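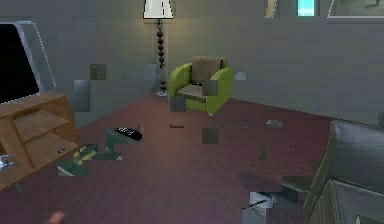
Issue 1063, page 2

Flidmont's lost street pictures go online

A box of glass negatives found in the attic of the old Atwood chemist's shop has been scanned in full, and from Friday anyone can look through all 400 of them on the town library's website!

The plates show Flidmont as it was between the wars: shopfronts, chapel outings, the cattle market, football teams, and a wonderful run of views up Ogbonna Street with the tramlines still in place. Most were taken by the chemist himself, who developed them in a back room and seems to have pointed his camera at anything that stood still (and a few dogs that didn't).

Jianhua Ye, the library's local history assistant, has spent the winter cleaning and numbering the plates. "I grew up on that street and I hardly knew it," Ye said. "There's one of the Skellix cinema with the whole queue turning round to look at the camera. I keep going back to it."

Many of the people are still without names, and this is where readers come in. Each picture has its own page with a space for comments, and the library would love to hear from anyone who spots a grandparent, a shop or even a familiar gatepost. Two of the market traders have been named already, by a reader who saw the test pages.

Prints can be ordered at the front desk. Please quote the plate number, and if you only want to see one, make it plate 1339: the flooded High Street, with a milk cart coming straight through the middle of it.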